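Dishwashing Recordings, Tabletop Bench: Data Card and Purchase Notes

Maintainer: Ohemaa Quaye
Budget contact: Friederike Kröger
Last revised: 28/06/2026

Scope

The card covers the dish-cleaning part of the Lubis recordings and the equipment list that goes with it. It is written for groups that want to use the recordings and for groups that want to price a similar bench before asking for money. The two subjects share one file because most of the mail we get about the data is about what to buy.

The purchase notes deal with a two-arm tabletop bench. Mobile bases, fixed industrial cells and anything that needs a safety fence are out of scope.

Contents of the release

The release holds 300 episodes. Each episode has synchronized video from a head-height view and from the wrists, joint positions for both arms, gripper opening, and a short text instruction. Thirteen episodes are marked "interrupted" in the index. They are kept because stops and restarts are useful for some work, but they should be dropped for plain imitation training.

The instructions concern dishes and trays soiled with green paste. Residue varies from streaks to small specks, and the wrist views are the only ones in which the specks can be judged with any confidence. Water, glare and motion blur are present and have not been filtered out. 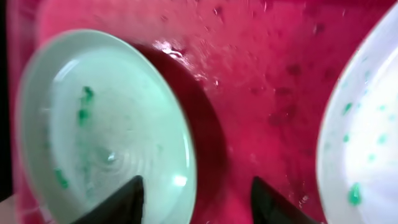 Do the wrist cameras need to be bought separately from the arms?

In most quotes they are a separate line. Ask the seller to list the camera, the bracket and the cable individually, and check that the cable is long enough to follow the wrist through its full range. Plan on one camera per arm plus one spare.

Equipment lines

We group purchases under four headings. Prices are left out on purpose, as they differ too much by region and by year.

1. Arms and grippers. Two arms, two grippers, power supplies, and the mounting rail. Get the rail in the same order as the arms. Our first rail came from Stastier as a later purchase and had the wrong slot spacing for the base plates, which cost us most of April. Ask for drawings of both parts before signing.

2. Cameras. One head-height camera and the wrist cameras. A short exposure time matters more here than resolution. If the budget forces a choice, take the lower-resolution sensor with the better low-light figures.

3. Computing and storage. One workstation on the bench and one storage unit elsewhere. Raw video is the main load. Buy for twice the volume you expect in the first year, and put the second copy in another room.

4. Wet-work supplies. Dishes, trays, sponges, paste, towels, drip mats, splash covers for the connectors, and replacement fingertips. This heading was missing from our first budget. It is small per item and it never stops.

Wet work and its effect on cost

Water leaves the dish. It gets onto the table, and from there it can reach the rail, the cables and the base of the arms. A dry pick-and-place bench can go a long time on its original parts. A wet bench should have a maintenance line from the first month.

Table finish should be decided early. Wood is cheap to replace and easy to drill for fixtures, but it takes up water if the coating is worn. Metal sheds water and adds reflections. We stayed with wood and budget for refinishing. Azadeh Ghasemi keeps the inspection log and orders the coating.

Check that the seller's warranty covers use near water. Two of the quotes we received excluded it in the small print. The Betotard quote allowed it with splash covers fitted, at a higher annual fee, and we took that one.
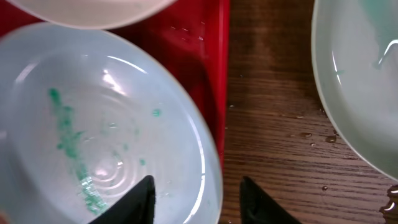
Planning timeline

From approved budget to first usable episode, allow more time than the delivery dates suggest. Our own order of work was as follows.

Request quotes for arms and rail together.
Fix the table size and the camera positions on paper.
Order cameras and storage once the arm delivery date is confirmed in writing.
Mount, calibrate, and run dry tests with clean dishes.
Start wet recording only after the splash covers are in place.

Jozefína Bednárik ran the dry tests and recommends 24 hours of dry operation in total before any water is brought to the table. Cable routing faults tend to appear in that period, when they are still cheap to fix. Cables need slack at the wrist and a clear path back along the arm.

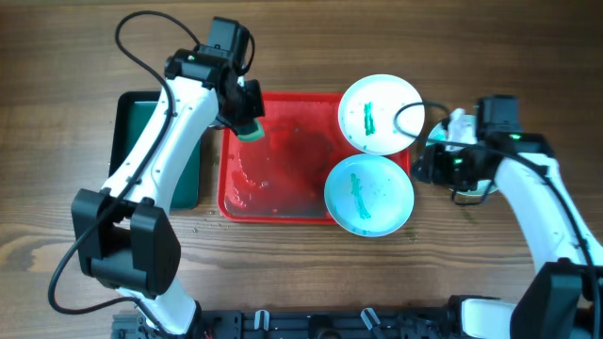
Slack should be measured with the arm at full reach and again with it folded, and the longer figure is the one to order against. Standard cable lengths rarely match it. We paid for custom lengths on the second order and have not needed to change them.

Staffing

One operator and one person resetting the dishes is the practical minimum. A single person can do both, but the recording rate drops and the labels suffer. Staff time was the largest item in our budget, above the arms, and it is the line that reviewers questioned most. Keep a timesheet from the start.

Known limits

Only one kind of soil is treated as a target: the green paste. Grease, dried starch and burnt residue are not labeled. Dish cleanliness at the end of an episode was graded by eye by Yoga Chong, with no second grader. Users who need a firmer measure should regrade from the wrist video.

The force readings in the early episodes are unreliable and have been removed from the index.

Requests

Corrections to the index go to Ohemaa Quaye. Questions about quotes, warranty terms or the spreadsheet template go to Friederike Kröger, who can send the blank template but not the signed quotes. The loader for the release is kept in the Anby repository under the same version number as this card.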